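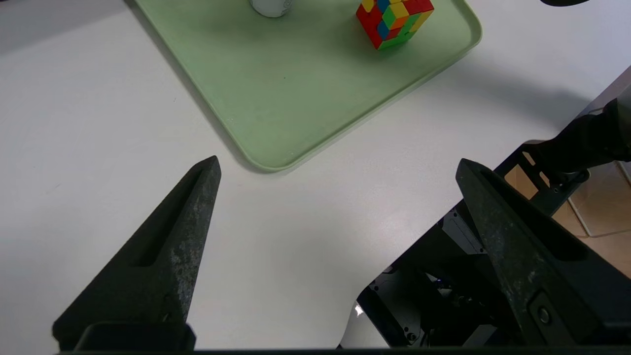
Kakby plant um: Wir kaufen unsere Roboterarme ab jetzt zu zweit

Idby, 16.6.20 – Ich gebe zu, ich wollte diese Mitteilung schon im Mai schreiben, aber dann kam das dritte Angebot rein und wir haben alles noch mal durchgerechnet. Jetzt steht es fest: Kakby schafft seine Arme künftig paarweise an, zusammen mit dem Werk Brirnholm!

Wer uns kennt, weiß, dass wir bisher einzeln bestellt haben. Ein Arm, ein Greifer, ein Tisch, fertig. Das klingt sparsam, war es aber bei uns überhaupt nicht (die Rechnungen für nachbestellte Finger und Halterungen habe ich alle selbst abgezeichnet, ich weiß, wovon ich rede). In der neuen Planung sind 26 Armpaare vorgesehen, verteilt auf beide Standorte, dazu 73 Sätze Greiferfinger als Verschleißteile. Ja, 73! Die Kollegin aus der Buchhaltung hat auch erst mal geschluckt. Finger nutzen sich eben ab, und ich möchte sie lieber im Regal liegen haben als sechs Wochen darauf warten.

Geliefert wird von Durán. Den Zuschlag gab am Ende der Wartungsvertrag: Schulung vor Ort, feste Ersatzteilpreise und eine Kündigungsfrist, mit der wir leben können. Der reine Gerätepreis macht in unserem Budget ungefähr 50 Prozent aus, der Rest geht in Tische, Verkabelung, Software und Arbeitszeit. Diesen Rest hatten wir früher viel zu klein angesetzt, und das ist mir ein bisschen peinlich.

Was machen die Arme bei uns? Sie üben Greifen und Ablegen mit ganz alltäglichen Sachen, Tabletts zum Beispiel oder Zauberwürfeln. Für solche Aufgaben brauchen wir keine große Industriezelle, und genau so haben wir auch ausgeschrieben.

Die erste Lieferung geht nach Idby, Brirnholm folgt, sobald dort der Boden vermessen ist und die Stromanschlüsse liegen. Unsere Bedarfsliste (37 Positionen, von der Schraube bis zum Notaus) geben wir gern an andere Betriebe weiter, die gerade vor derselben Entscheidung stehen. Einfach bei der Pressestelle von Kakby melden, ich schicke sie dann raus. Preise stehen keine drin, die müsst ihr schon selbst verhandeln!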